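Fullero 5 review: a grasp planner I've stopped swearing at

Filed under: Software > Planning & Control > Hands-on
21 Aug 2018

I've been running Fullero since March, first the old version on a borrowed licence and now version 5 on one I paid 700 quid for, so I reckon I've earned an opinion. Short answer, I like it a lot, with a couple of moans.

If you've not met it, Fullero sits between your cameras and your motion planner. It takes in the pictures, suggests places to grab, throws out the ones the arm can't reach and hands over a ranked list. It does the same job as Rakena, which I used for ages, but Rakena always wanted a full model of every object and I haven't got the patience for that. Most of what I want to pick up is soft, crumpled or a daft shape!

Setting up took me an evening. The installer fetches everything it needs (bring a book) and then you go through a calibration wizard that is miles better than it was. You do have to type the finger dimensions in by hand, in metres, and it will happily accept millimetres and then plan grasps for a hand the size of a bus. Ask me how I know.

The big new thing in 5 is container mode. You draw a rough outline round the opening and the planner treats the sides as walls that might give a bit, so it comes in from above and keeps the wrist clear of the rim. The old version saw a floppy edge as either solid or not there at all, and both were horrible. I've mostly been using it with paper bags and it's the reason I'd tell anyone to upgrade.

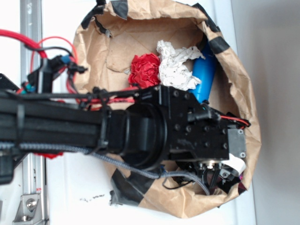
Overhead view first, then the wrist camera with something dark between the fingers.
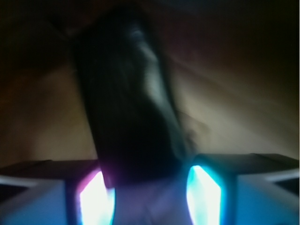
The other improvement is what it does with bad frames. Wrist cameras give you a lot of mush when the arm is moving, and the old Fullero would merrily plan on mush. Now every frame gets a sharpness score and anything under your threshold is left out of the planning, though it stays in the log so you can go back and have a look. My log folder is up to 1,147 entries and the search box still keeps up, bless it.

Now the moans. The cable keep-out zones are fiddly: you can only draw them as boxes, and cables aren't box shaped. The preview window forgets where you put it every single time. And the manual still sends you to a Stullton plug-in page that has gone, so if your gripper driver is one of theirs you'll be hunting through the forum.

I'd give it 7 out of 10 as it stands, and I'd go higher if they sorted those keep-out zones. Fingate is cheaper and fine for boxes on a belt, but I wouldn't point it at a bag.

Related reviews
Rakena: is it worth modelling everything?
Fingate on a tight budget
Stullton gripper drivers compared
Hand-eye calibration without tears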